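November, portfolio notebook, allocation model rebuild

Picked up the drawdown runs again at 9:40. Liltlow branch only; main branch still has the old cash return series and should not be used for comparisons.

Setup: four sleeves (equity, government bonds, gold, cash), monthly rebalance, series starts in 2015. Transaction cost set at 12 bp per side for equity, 5 bp for bonds. Gold left at the fund's own spread, to be checked. Mernano data for the first three sleeves, Haseck for cash.

Run 1. Fixed weights, no bands. Turnover higher than last month's version by a factor I don't believe. Traced to the dividend file: distributions were being booked as sales and bought back the next day. Fixed in the loader. Reran, turnover back in line.

Run 2. Bands at 200 bp either side of target. Fewer trades, nearly the same volatility. Worst drawdown a little deeper, all of it from the equity sleeve drifting up before the fall.

Run 3. Bands at 400 bp. Drawdown clearly worse. Trading savings over run 2 are small enough that I would not go wider.

Correlation window: Csaba Deák asked for 160 trading days in place of the full-year window. The bond/equity figure changes sign more often and the optimizer chases it. With shrinkage on, weights settle but end up close to the fixed ones, so the short window adds cost and little else. Kept in the config as an option, default off.

Erdős (the small server) ran out of memory during the bootstrap. Cut to around 2,000 paths and it finished before lunch. Tail percentiles are noisy at that count; do not quote them outside this notebook.

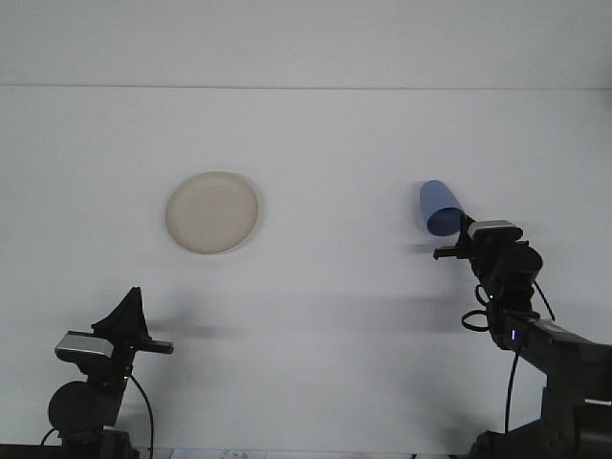
Plate on the white table, arm at right.

Open items:
Gold spread, get the real number.
Haseck cash series has two missing months, currently filled with the prior value. Check whether the fill moves run 2.
Add a property fund as a fifth sleeve. Appraisal smoothing has to be dealt with first or it will look far safer than it is.
Csaba to rerun 2 and 3 from a clean checkout.

Stopped 4:15. Configs and output saved under Liltlow, runs 1 to 3.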